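Ticket: Review feed imports posts twice and cuts excerpts in mid-word
Component: Helton importer, book blog aggregator
Priority: Normal
Status: Resolved, follow-up open

Initial report
The crime fiction section of the Kamthorpe reading site pulls reviews from member blogs by RSS. After the Thursday import, 186 reviews appeared twice. The second copy of each has the same title and text but no author tag, so it does not show on the author index. Excerpts on both copies stop at a fixed length, sometimes inside a word, and the closing ellipsis is missing.

Expected: one entry per review, excerpt ending on a whole word.
Actual: two entries, excerpt ending anywhere.
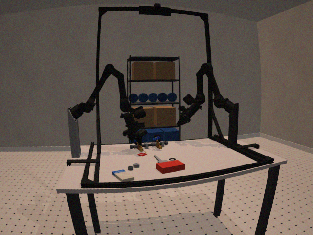 Reproduced on the test site with a single feed of 60 items. First import is clean. Second import of the same feed creates duplicates for 7 items and skips the rest. All 7 had been edited on the source blog between the two runs, mostly to fix a misspelled character name or add a publisher link.

Checked the importer log. Items are matched on a hash of the full post body, so any edit produces a new hash and the item is treated as new. The GUID is stored but not compared.

Update 1
Switched matching to GUID first, body hash second. Duplicates stopped for six of the seven test items. The remaining one comes from a blog that moved from HTTP to HTTPS and uses the permalink as its GUID. Added a rule that drops the scheme before comparing. Test import now clean.

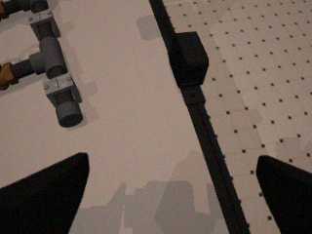

Excerpt problem is separate. The Clelovico theme trims by bytes, and curly quotes take three bytes each. Reviews that quote a lot of dialogue therefore get shorter excerpts than the others, and a cut inside a quote mark leaves a replacement character. Changed the trim to count characters and step back to the last space. Ellipsis is now added after the trim, so it can no longer be removed by it.

Update 2
Ran the cleanup script on a copy of the live database — 4,000 entries. It keeps the older entry, moves any comments across from the newer one, and deletes the newer one. Author tags intact after the run. Star ratings intact. Series order for the Mikkelsen novels was wrong on two pages, but it was wrong in the backup as well. Logged separately. 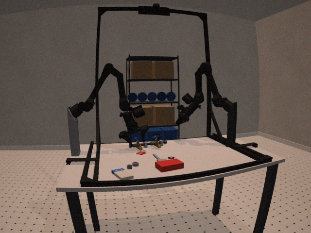 Applied to live at 6:30 a.m. with imports paused. Search index rebuilt and page cache cleared. Imports turned back on and one cycle watched — no new duplicates.

Still open
Old links to the deleted copies return 404. Redirects need to be generated from the cleanup log. Keep the log until that is done.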